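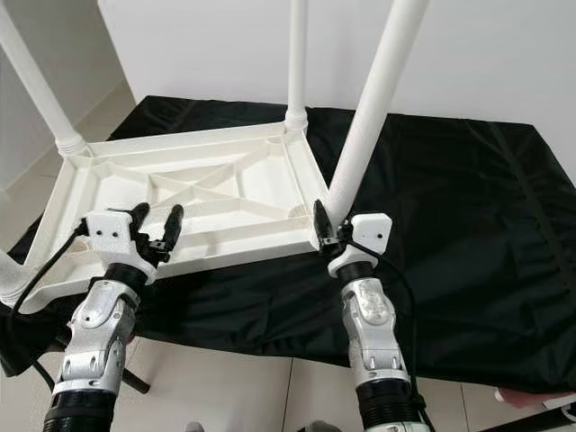

Report by the Verel furniture workshop, January

Dear colleagues at the Gruvanura fund,

We continue the work on the small white plastic tables for the Rollstead reading rooms. All four legs go into round collars at the corners, and the underside has crossed ribs to make the top stiff. We now do assembly with the table upside down on a black cloth, and we ask each site to do the same.

In this period 26 tables were delivered. For 2 of them we are waiting for new legs from our supplier, Bermúdez. The cost of these parts is 1,000, and it stays inside the budget line for repairs. The next delivery is planned for March. We would like your approval of the transport cost before that.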